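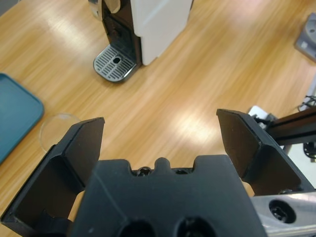
Light wooden tabletop with a long, streaked grain.

Caring for basketball shoes at home

Outdoor courts and indoor courts leave different dirt, but the cleaning method is the same. Remove the laces and insoles first. Knock off dry grit with a stiff brush, working from the toe back.

Mix a teaspoon of mild washing-up liquid into a bowl of lukewarm water, no hotter than 30 degrees. Use a soft brush on mesh and knitted uppers and a damp cloth on leather. Do not soak the shoe. Water held in the midsole foam takes days to leave and can weaken the glue.

Outsoles

Grip on a polished floor depends on clean rubber. Wipe the soles with a damp cloth before each game. For a monthly clean, scrub along the grooves with an old toothbrush, rinse the cloth and wipe twice. Avoid furniture polish and silicone sprays anywhere near the shoes.

Drying

Stuff each shoe with plain paper and change it after 2 hours. Leave at room temperature, away from radiators, for roughly 30 hours. Tumble dryers shrink the lining.

Loose insoles

Masaru Nakajima wrote in to ask which glue to use. A thin line of contact adhesive at the heel is enough. Press for 3 minutes and leave overnight under a book.

Laces

Wash in a mesh bag and hang to dry. Replace any lace with a frayed tip, or seal it with clear heat-shrink tube.

Next page: patching a ball bladder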